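Handheld grippers on second shift: what changed for your operators?

Forum: Automation on the Floor > Staffing and Training

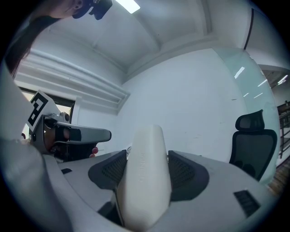
Original post

gcowie_me
26 Sep 2026

We do kitting and light assembly. Since July part of second shift has been recording demonstrations with handheld grippers, one in each hand, same parts and same bins as the normal job. The recordings go into training for a two-arm cell that is supposed to take over the connector trays. Project name is Clurnlow, integrator is Liteck.

I'm the manufacturing engineer on it, so the technical side is mine. The labor side has landed on me too. Questions:

1. Do you classify demonstration work as production, training or engineering time?
2. Do you rotate people through it or keep a fixed crew?
3. Has anyone written a new job grade for it?

Target is 2,000 accepted episodes before the first cell trial. We have 291 accepted.

Gillespie Cowie

tolstack
Reply 1

Production time, no question. If you book it as training, it disappears from the labor report and your line rate looks terrible with no explanation attached. We made that mistake for a full quarter and the supervisors took the blame for it.

Rotate. Wrists get tired with the arm held out past the elbow. We cap it at 2 hours per person per shift.

mrs_feeler_gauge
Reply 2

Disagree on rotation. Every new person costs you consistency for the first several sessions. We kept a fixed crew and our rejection rate dropped. The good demonstrators are your slow, tidy assemblers. The fast ones take shortcuts with their fingers that a two-finger tool can't copy, and then they get frustrated.

tolstack
Reply 3

Consistency isn't what you want out of the data set. If every episode is from the same few people, the policy learns their habits and falls over when a tray is shifted. Our integrator asked for more operators, and specifically asked for left-handed ones.

mrs_feeler_gauge
Reply 4

Depends on the task. For tray loading, maybe. For anything with a snap fit I'll take the fixed crew.

c_ogilvie
Reply 5

I'm on the operator side, 117 people in the unit I represent. Different plant from Gillespie's.

The classification question matters more to us than to you. Our people were told it was "light duty." It went to anyone coming back from injury, at the light duty rate. Then we read the Zivoletti contract and found that accepted episodes were a deliverable with a price on them. We filed. It is now a skilled task with a grade between assembler and setup tech.

Things I would ask for in writing before the count goes any higher:

- who can see the recordings, and whether they can be used for discipline or time study
- whether a rejected episode counts against the person
- what happens to the tray positions when the cell is running
- whether demonstrators get first claim on the cell attendant jobs

Catriona Ogilvie

gcowie_me
Reply 6

Catriona, useful, thank you. On the first item, recordings are stored by session number and the names are in a separate file that HR holds. Supervisors can't open either one. Rejections are logged by cause (lost tracking, dropped part, wrong bin) and not by person.

I can't answer the third item. The business case shows fewer tray positions. It doesn't say where those people go, and I have asked.

c_ogilvie
Reply 7

Session number plus the shift schedule gives you the name in under a minute. I'd fix that one.

gcowie_me
Reply 8

Fair point. I'll raise it with Liteck.

press_brake_ron
Reply 9

So they are paying people to teach the machine that replaces them, and the debate is what code goes on the time card. We had Mạch in to quote a similar cell and our crew said no thanks. Still loading by hand. Still shipping.

tolstack
Reply 10

Ron, we kept everybody, but the work did change. Four of our loaders now clear faults and record corrections when the cell fails on a new part number. Two of them like it. The other two say it is lonelier, with more standing and waiting, and they have put in for transfers. I wouldn't sell it as an upgrade to anyone who liked the old job.

mrs_feeler_gauge
Reply 11

Same here on the waiting. Put a stool at the cell and give the attendant a second task nearby. We moved label printing over there.

gcowie_me
Reply 12

Summary of what I'm taking to the plant manager: book as production, cap at two hours, mixed crew for trays and fixed crew for snap fits, grade to be negotiated, session numbers randomized. I'll post the grade description once it is agreed.

c_ogilvie
Reply 13

Add the attendant jobs to that list. If it isn't in there when the trial starts, it won't get in later.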